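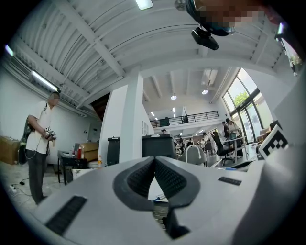 Where do empty boxes go once the workroom has been cleared? Flattened and tied, in the storage closet by the back stairs, until the Thursday cardboard pickup.

Varkside Shared Workroom
Minutes of the members' meeting, 2018-10-30

Present: Davina Pringle (chair), Gülizar Tekin, Eulalia Lucero, Skye Mowat (minutes)
Apologies: Erlinda Navarro, who sent written notes on the lighting and the Priris order

1. Minutes of the last meeting
Read and approved with one correction. The key deposit is per person and not per key. Skye will fix the copy in the binder.

2. Tidying the big room
This took up most of the evening, and what a good conversation it was! Davina said the room has come a very long way from July, when you had to walk sideways to reach the windows. Everyone agreed. It's a big, bright space with a lovely white ceiling and we should be able to enjoy all of it.

Cardboard. Gülizar would like every member to go through their own boxes and write a name and a date on whatever is staying. Boxes stacked against the wall are fine for a week if labeled. Unlabeled boxes get opened, and if they're empty they get flattened. Eulalia asked about boxes people keep for returns. Agreed that return boxes can stay for as long as the return period runs, with the last day written on the side in marker.

The black table. Everybody's favorite place to put things down, and it shows. Eulalia proposed that it be kept as a landing spot for things in use that day and wiped at closing. Bottles go home with their owners or into recycling. Skye wondered if a tray would help. Davina has a spare one at home and will bring it in, so we'll try it and see.

Bottles on the floor. Please don't! They get kicked, they roll, and one of them leaked under the Flestanby shelves last month and took two rolls of labels with it. Lids on, up on a table.

Bins. There was a lively debate on whether the bins should stand together or be spread around. Gülizar likes them spread out, near where people work. Davina would prefer one sorting corner with clear signs. We settled on keeping a trash bin near the middle of the room and making a sorting corner by the storage closet for paper, bottles and cans. Eulalia has offered to paint the signs and already had sketches with her, which are wonderful. The green one for cans was the clear winner.

Action: Eulalia, signs. Davina, tray. All members, boxes labeled before the next meeting.

3. Cords and power strips
Skye reported on walking the room with a notepad. Power strips on the floor are the main thing people trip on, and they collect dust like nothing else. Ideas that came up: hooks under the tables, a cord cover for the stretch people cross most, and a habit of unplugging and coiling at the end of the day. All three were liked. Gülizar pointed out that hooks cost very little and she could put them up in an afternoon. Approved up to $100 for hooks, covers and Velcro ties, to be bought at Ivanov Hardware where we have the member discount.

Eulalia asked if the strips could be numbered so that a dead one can be reported without pointing and guessing. Great idea, adopted on the spot.

Action: Gülizar, purchase and hooks. Skye, numbers.

4. Chairs and desks
The desks by the windows are in demand and we're delighted that people love them so much. They stay first come, first served. Davina asked that chairs be pushed in when people leave, and that office chairs which get borrowed for the other end of the room be rolled back again. A squeaky chair was mentioned. Skye has oil and will see to it.

Gülizar asked if a coat rack could go near the column. She is tired of seeing jackets and bags slung over chair backs, and she knows hers is one of them. Erlinda's note also asked for a rack, which made it an easy vote. Priris has a standing rack with 11 pegs that would fit without blocking the way through. Erlinda to add it to the order if the price holds.

Action: Skye, chair. Erlinda, rack.

5. Lights, fan and projector
From Erlinda's notes: the ceiling lights should be switched off from the wall panel by the last person out, including the long fixture by the wall, which is on its own switch and gets forgotten. Skye will put a label next to that switch.

The fan is due a proper clean. Dust on the blades was discussed at more length than anyone expected. Eulalia has a long-handled duster and is happy to do it on a morning when the room is quiet.

The projector had a very good month. Film evening drew 13 people, our best yet, and the picture was big and clear even from the back. Davina would love to make it a regular thing. Gülizar asked for the remote to live in the top drawer of the front desk, always, and for spare batteries to be kept with it.

Action: Skye, switch label. Eulalia, fan. Davina, film list.

6. Cleaning morning
We'll do one before the holidays. Doors open at nine, sweep first, then tables, then floors. Davina is making the cinnamon rolls again, to loud approval. Members who can't lift or bend are very welcome to come and sort the screws and fasteners drawer, which badly needs someone patient. Skye will put a sign-up sheet on the board with a column for who is bringing a broom, because last time we had plenty of people and 2 brooms.

Gülizar suggested doing the corners first this time. Behind the stacked boxes and along the walls is where it all builds up, and by the end of the morning people are tired and want coffee. Agreed.

Action: Skye, sheet. Davina, rolls.

7. Any other business
Eulalia found a gray scarf and a set of house keys. They're in the lost and found basket on the front desk.

Davina thanked Gülizar for fixing the storage closet door, which now closes with one hand. Applause!

Skye asked if the minutes could be posted on the website as well as in the binder. No objections.

The date of the next meeting will be set once Erlinda is back and we know her shifts.

Meeting closed at 8:40 p.m. Minutes taken by Skye Mowat.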